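Dudevano aplaza la compra de sus brazos robóticos y se queda, de momento, con las pinzas de mano

La empresa de clasificación de ropa usada ha descubierto que automatizar sale caro incluso antes de enchufar nada. El presupuesto se votará en junio. 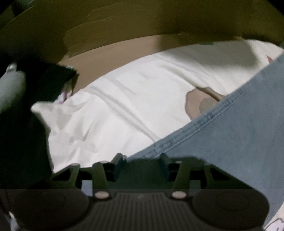 Kathleen Keane habría preferido que el dinero se gastara en arreglar la calefacción de la nave, y así lo dijo en la reunión del jueves: a su juicio, una pinza que tarda lo que tarda en coger una camiseta no debería pasar por delante de un radiador en la lista de prioridades. Su intervención consta en acta, aunque sin el adjetivo que acompañaba a la palabra pinza.

La reunión debía servir para aprobar la compra de 4 brazos robóticos destinados a la línea de separación de prendas de Hernerden. Sirvió para aprobar un calendario, que siempre es más barato. La dirección de Dudevano presentó una partida de 192.000 euros, impuestos aparte, y la retiró dos horas más tarde, cuando alguien preguntó en qué página figuraban los recambios. No figuraban en ninguna.

El plan, bautizado internamente como Killia por motivos que el documento no aclara, preveía que los brazos separasen camisetas, vaqueros y ropa de punto, tres categorías que a un ser humano le cuesta poco distinguir y a una máquina le cuesta, por lo visto, una partida propia. Antes de comprarlos, la empresa quería acumular horas de manejo de ropa con pinzas de mano provistas de cámara. Esa fase sí sigue adelante. Es la única que está pagada.

Las pinzas se adquirieron con cargo al capítulo de material fungible, en el que también figuran los guantes, la cinta de embalar y el café. El jefe de compras, Keir Hepburn, defendió la decisión con el argumento de que cada unidad, tomada por separado, no superaba el límite que obliga a pedir tres ofertas. Preguntado por si las unidades se habían pedido por separado, respondió que se habían pedido el mismo día, en correos distintos.

La tela, entretanto, no colabora. El informe técnico que acompañaba a la propuesta dedica 34 páginas a los problemas de agarrar cosas blandas y una sola a los costes, con una tabla que suma mal. Isla Sutherland, autora de la parte técnica, puntualizó que la tabla no es suya. También recomendó no firmar nada con un proveedor que hiciera sus demostraciones con cajas de cartón, advertencia que provocó cierto movimiento de papeles en el lado de la mesa donde se sentaba la dirección.

De las dos ofertas recibidas, la más barata es la de Mackay, que incluye la instalación pero deja fuera la formación, el vallado de seguridad y el programa sin el cual los brazos permanecerían inmóviles, si bien perfectamente instalados. La otra lo incluye todo y, a cambio, pide 18 meses de plazo de entrega. Effie Dow, de la sección de prendas de punto, quiso saber si en ese tiempo se congelaría también la contratación de personal. Se le contestó que la pregunta era pertinente y se pasó al punto siguiente.

El nuevo calendario contempla tres pasos. Primero se revisará la partida para añadir el mantenimiento, los recambios y el refuerzo del suelo, que la propuesta original daba por bueno sin que conste que lo hubiera mirado nadie. Después se pedirá a los dos proveedores una prueba con ropa real, sin planchar y sacada de los sacos tal como llega. Por último, en junio, se volverá a votar. La posibilidad de alquilar un brazo durante unos meses, planteada ya casi en la puerta, quedó anotada a mano en el margen del orden del día.

El gerente, Kane Brunton, calificó el aplazamiento de «oportunidad para madurar el proyecto». En la nota enviada después a la plantilla, la oportunidad pasó a ser un «ajuste de ritmos», y los brazos, que por la mañana eran inminentes, aparecen ahora bajo el epígrafe de horizontes. La nota no menciona la calefacción.

Tampoco hay acuerdo sobre lo que se ahorraría. La propuesta calculaba que la inversión quedaría amortizada en cinco años, siempre que la línea trabajara a dos turnos. Hernerden trabaja a uno. Según la dirección, el segundo turno llegaría como consecuencia natural de la automatización; según los encargados, harían falta antes más sacos, más camiones y alguien que abriera la verja por la noche.

Quienes deseen consultar el presupuesto revisado podrán hacerlo en la oficina de administración a partir de la segunda quincena de enero, en horario de mañana. La versión retirada sigue colgada en el tablón de la entrada, tabla incluida.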